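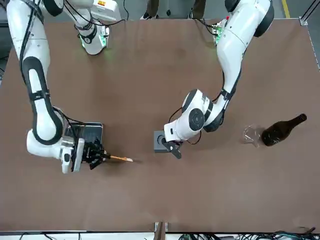 Two-Arm Bench Kit for Clubs and Classes

Posted in May by the Hovland education desk

Search products Search

The Hovland bench kit is a table-mounted pair of white robot arms for student teams entering the Lateck tabletop challenge, or for a class that wants to run the same tasks without entering. Both arms mount along one edge of the table, so a team can stand on the other sides and still reach the work. The right arm in our demo setup carries a multi-fingered gripper and the left a two-fingered one. Either can be ordered for either side.

The kit ships in 5 boxes. Allow 2 class periods to bolt it together and set the joint limits. Students should be 14 or older and have some Python.
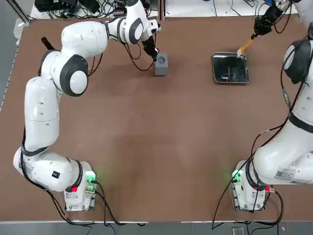
Task props

The prop set follows the Lateck rule sheet. It includes a gray square block with a round hole, a shallow metal tray with a silver rim, and an orange-handled brush with white bristles. Teams write one program for each arm first, then a joint program where both arms work at once – most clubs find the second part takes the rest of the term.

The tray is the hardest prop to work over. Its polished floor reflects the arm and whatever is near the table, and simple color thresholds will pick up the reflections. 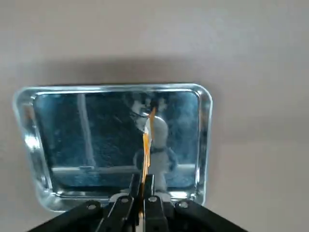

A worksheet on glare and masking is in the teacher folder, along with 7 starter programs. Replacement props are $89 a set and can be ordered from Grokach or Vidimgate. Spare gripper fingers are sold by us only.

We use cookies to remember your cart. Accept Settings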